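5. Processor Removal

5.1 Why the socket is the hard part

Most of the steps in our teardown sequence forgive a sloppy approach. A memory module can be gripped anywhere along its upper edge, and a drive handle is large enough that the arm can miss the center and still pull it. The processor allows neither. Its edges are low, the retention frame wraps around them, and the fingers have to come in at a corner with very little room on either side. This made it the step we most wanted to try with Luludora, and it is where the two-view policy surprised us the most.

We split the task into four stages: releasing the lever, opening the retention frame, gripping the processor, and carrying it to the fixture tray beside the chassis. The stages are labeled in the training data, but the policy is never told which one it is in. It receives the current wrist image, the current image from the fixed camera, and the position of the arm, and it predicts a short run of motions. It then looks again and predicts the next run. There is no model of the motherboard and no marker on the chassis.

5.2 Demonstrations

We collected 277 demonstrations by teleoperation in the Arumugam workcell. Sudheer Amin recorded the first batch alone, and his recordings set the pace that the other operators were asked to match. We kept the attempts in which an operator touched the frame, backed off, and tried a new angle. Our first plan had been to throw these away as noisy. Leaving them in turned out to be one of the best decisions in the project, and we come back to it in Section 5.4.

Between demonstrations the chassis was shifted and turned slightly on the slatted platform. We did not clean the heat spreaders. Old thermal paste changes the look of the part a great deal from one machine to the next, and a policy trained only on bright, clean metal would be of little use on the machines people send in for recycling.

5.3 What each camera contributes

The two views fail in different ways, and that is what makes them such a good pair. From the fixed camera, the whole chassis is in sight and the policy can tell where the arm is in relation to the board, the power supply, and the tray. Fine contact is hard to judge from there. The wrist camera has the opposite problem. It shows the socket corner in wonderful detail, but the gripper itself covers most of the lower part of the image, so anything below or behind the fingers is lost. Figure 4 gives one image from each camera.

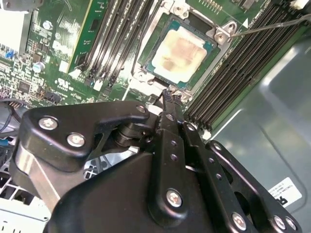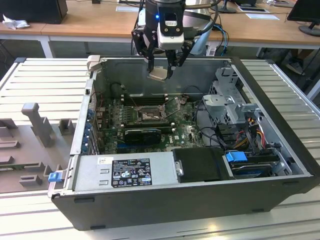 Figure 4. Work at the processor socket from the two camera positions. First image: wrist camera, with the fingertips close to a corner of the processor and paste residue on the heat spreader. Second image: fixed camera, with the gripper above the open chassis, a small flat piece held between its fingers, the socket empty, and the retention lever raised.

5.4 Results

Luludora completed all stages in nearly 80% of the test trials. We also trained two reduced versions, one on each camera alone, with the same demonstrations and the same training schedule. Both did clearly worse, and each in its own way. With the fixed camera only, the arm reached the right area almost every time and then closed its fingers on the retention frame. With the wrist camera only, grips were often very good once the socket was in view, but the arm could drift over the memory slots and never find its way back.

The most exciting result concerns recovery. When the fingers slipped off a corner, the full policy usually lifted slightly, turned the wrist a little, and came in again. We never wrote a rule for this! To check where the behavior came from, we retrained without the demonstrations that contained a second try. The retrained policy tended to press on at the same spot after a slip, and its success rate fell. The imperfect recordings were doing real work.

Paste residue caused less trouble than we feared. Smeared, streaked heat spreaders were handled about as well as cleaner ones, and we found no case where the policy confused residue with the edge of the part. Glare was a bigger problem, mainly on the bent tabs of the retention frame under the overhead light.

5.5 Limits

All trials used the same fingers, and we expect that wider ones would need new demonstrations for the gripping stage. The lever also remains a weak spot. If it springs back partway, the policy sometimes goes on as though the frame were open. A force reading at the wrist should help, and we are now adding one to the Gruromico controller for the next round of trials.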